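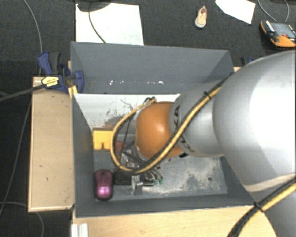
The paper mill at Fliturley opens its doors twice a year, and I went to the September one with my brother-in-law, who used to sell envelopes. You check in at the gate, sign a sheet and get a pair of foam earplugs. While we waited for the guide I went over my bag, because the letter had said no loose papers past the yellow line. A sheet that gets into the rollers can stop a line for an hour. I left my notebook in a locker and wrote this up from memory the same evening.

Our guide was Levente Simon, who runs the second shift. He took us first to the yard, where the wastepaper comes in by truck from Firkport. It is baled by grade. Office white brings the best price, and mixed household paper brings the worst. One bale had a phone book sticking out of it, which I had not seen in years.

From the yard you go up a steel stair to the pulper. It looks like a huge kitchen blender and smells like wet cardboard with a little bleach. Staples and window film come out at the screens below. Simon passed around a jar of what the screens had caught that morning, mostly staples and one key.

The machine hall is the main thing to see. The paper machine is 148 feet long and was put in by Economou, a firm that no longer exists, so parts have to be made in the mill's own shop. The wet end is open and you can watch the sheet form on the wire. The dry end is hot. We were there for ten minutes and my shirt stuck to my back. Bring water, and do not wear a sweater.

The finished reels go to the cutting room, where most of the output becomes plain copy paper. A smaller part is a heavier cream stock called Wurnari, used for certificates and wedding invitations. My brother-in-law asked about the watermark and got a long answer about the dandy roll, the wire cylinder that presses the mark in while the sheet is still wet.

There is one room of old things at the end. It has a hand mold, some felts, and a framed copy of a leaf dated 1491. The label did not say where the original is kept. I would have liked more on the early mill and fewer photos of retirement dinners.

Admission is 5 dollars, cash only. The tour takes 2 hours and there are a lot of stairs. Parking is across the road, behind the feed store. The snack bar closes at three, and we missed it.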